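Kekonance is a two-armed bench robot put together in the shared workshop at Bitodora, and it is known in home-building circles mostly for the small printed blocks its makers used to teach it to pick things up and hand them over. The build was started in February by members who had already made a single arm, called Ivside, and who found (as a good many people do) that one arm on a bench soon leaves you wishing for a second.

Each arm has a two-finger gripper in black. The members printed a good share of the parts themselves, over 300 hours of printing by the workshop's own log, and the remainder was bought as the shared fund allowed. A blue covering was chosen for the work surface early on and has stayed through every rebuild since. Small cameras ride near the grippers, so the arms can be steered from a close view of whatever is being held.
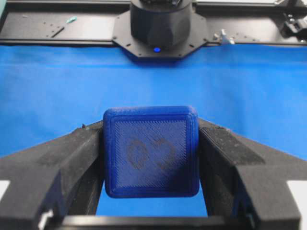
A blue block at the grippers.

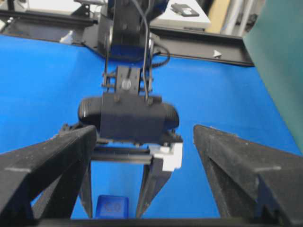

Diệp, replying on the article's talk page, felt that the history above makes the second arm sound like an easy addition, and wrote that getting the two to share one bench took far longer than building either of them: "We had 7 versions of the fingers before we were happy, and I still have a drawer of the old ones at home, which I really ought to bring back!" The same reply asked that the page mention the wiring, which was redone twice.

The handover program itself is a fairly modest thing of 2124 lines, kept with the drawings on the workshop's shared drive, and newcomers are warmly encouraged to poke around in it. See also: Ivside; Bitodora workshop.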